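Oiling a chopping board (or any bare wood that touches food)

Quick one as I'm meant to be out the door by 4. Got asked this again in May so writing it down properly.

What you need
Food safe mineral oil. I use the Clilura one, 56 for the big bottle at the market which is dear but lasts ages. Plesine is fine too, bit thinner.
Two old cotton rags. Not the fluffy sort, bits come off.
Fine sandpaper.
Washing up liquid, a scraper.

Step 1. Clean it
Scrape off any crud. Hot water, bit of soap, quick scrub both sides. Don't soak it. Don't put it in the dishwasher, ever. Stand it on its edge and leave overnight. Yes overnight. Oil over damp wood goes patchy and you'll be back at the start.

Step 2. Sand
Light going over, along the grain. If it's fuzzy after the wash that's normal, the water lifts it. Sand till it stops catching on the rag. Wipe the dust off with a barely damp cloth, then wait again till it's dry.

Step 3. First coat
Pour a puddle the size of a jam jar lid in the middle, spread it with the rag. Ends and edges drink the most so go back over those. Leave it a few hours. Anything still sitting on top, wipe off.

Step 4. More coats
New board wants 4. An old one that's been looked after, one or two. Leave each to sink in overnight if you can. I never used to bother and my first board split right down a glue line.

Swirly or wavy grain can take the oil unevenly, darker in some bits then others. Dalia Tahiri taught me to do a thin coat first on those, then a proper one the next day. Works. Pale woods show it most.

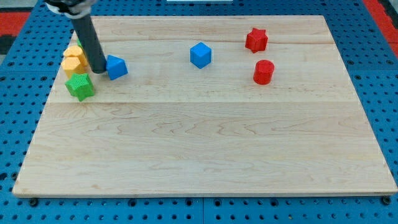
Pale board with wavy grain and a join running across it.

Check joins while you're at it. Run a fingernail along, if it drops in anywhere the glue may be going. Oil won't fix that.

After care
Once a month if it's used daily. Drip of water on top, if it beads you're fine, if it soaks in get the oil out.

Rags: lay flat outside to dry, dont ball them up in the bin. Mineral oil's not the bad one for catching fire but linseed is, so same habit for all of them.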